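Notas para la charla de noviembre: cómo dejar de perder el tiempo buscando papeles en casa

(Saludar, dar las gracias a Mirela Aguiar por la invitación. Agua a mano, que luego me quedo sin voz.)

Bueno, yo no soy archivera ni nada parecido. Lo que pasa es que hace unos años se me murió una tía y me tocó a mí vaciarle el escritorio: 3,000 papeles, que los conté porque la gestoría me pidió un inventario (sí, de verdad). Recibos de la luz de un piso que ya no era suyo, garantías de batidoras, y en medio de todo eso, la escritura. Doblada dentro de un folleto de Flerkitz. Ahí fue cuando empecé a tomarme esto en serio.

Preguntar a la sala: ¿quién sabe ahora mismo dónde tiene el contrato del seguro? Manos arriba. Esperar un poco, que siempre hay risas.

Lo primero que hago cuando ayudo a alguien es sentarme con un café y no tocar nada. Me lo enseñó Benedito Fagundes en su taller de Brerndale y al principio me ponía de los nervios, porque yo soy de las que llegan y empiezan a tirar.

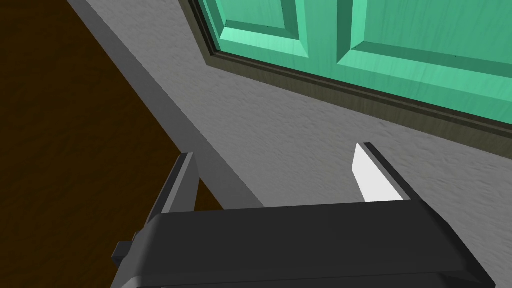
Después, las cajas. Cuatro, ni una más: lo que caduca, lo que no caduca nunca, lo de la salud y lo que «ya veré». La última es la peligrosa. A Thaís Caldeira se le quedó la caja de «ya veré» en el pasillo todo un invierno y acabó poniéndole una planta encima. Yo le pongo fecha con rotulador en la tapa y listo.

(Si voy mal de tiempo, saltarme lo de la planta. Aunque me da pena.)

¿Y el escáner? Siempre sale la pregunta. Yo uso Govow, que es sencillo y tiene carpetas de toda la vida, pero vale cualquiera. Lo que sí pido es que el nombre del archivo se entienda: año, quién, qué. «Escaneo final definitivo 2» no se lo pongáis a nada, por favor os lo pido. Y los originales de escrituras, testamentos y títulos se guardan igual, aunque estén escaneados.

Contar lo de Telma Acuña: tenía 50 carpetas de colores preciosas, compradas en Leite, y cada color significaba algo que ya no recordaba. Las vaciamos en una tarde. ¡Se quedó con seis! Ojo, contarlo con cariño, que igual está en la primera fila.

Ahora la parte del sitio. Elegid un lugar de la casa por el que paséis a diario y que no sea la cocina. A mí me funciona una balda baja cerca de la entrada: llega la carta, se abre de pie, y o va a la balda o va al reciclaje.
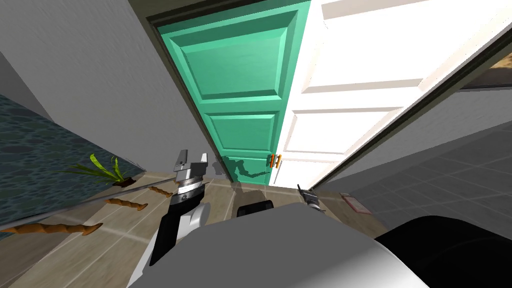 Puerta verde y, a su lado, la blanca abierta, con su manija naranja.

Media hora al mes para repasar la balda. Yo me pongo la radio. Leokadia Bednarek lo hace con su hija y la niña rompe los papeles, feliz de la vida.

Turno de preguntas. Recordar que las hojas con la lista de plazos están en la mesa del fondo, y que los cafés son después, a las seis y media.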